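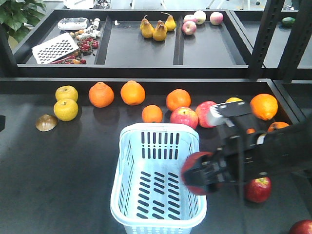
Title slide: red apple and a pale blue basket.

Speaker notes, Drota modding meetup, 9/30/21
Roland Dobson

Slide 2. Who I am. I maintain Jomo, a storage mod for Tindall. First upload was in February. 187 downloads the first month, past 1,000 now. Thank the translators by name, list is on my phone.

Slide 3. The problem. In the base game every container has the same weight limit, 200. A sack holds as much as a wardrobe. Food goes in with armor and you scroll for it. Ask who has a save with one chest full of everything.

Slide 4. What the mod does. Each container type gets its own limit. Wardrobes go up to 300. Food gets its own tab. No new items, no new meshes, so it should sit fine next to most house mods.

Slide 5. Load order. Say this slowly. Jomo goes after the Jermont patch. If it loads first, shop chests keep the old limit and merchants stop restocking. Most of my bug reports are this.

Slide 6. Saves. Back up first. Do not uninstall with items over the old limit in a chest. Empty it, save, then remove the plugin. The game deletes the overflow and I can't get it back for you.

Slide 7. Still broken: companion inventories, and the sort button on a controller. I need a tester with a controller.

Slide 8. Questions. If there's time, open the script and show the limit table. Skip if the projector is washed out again.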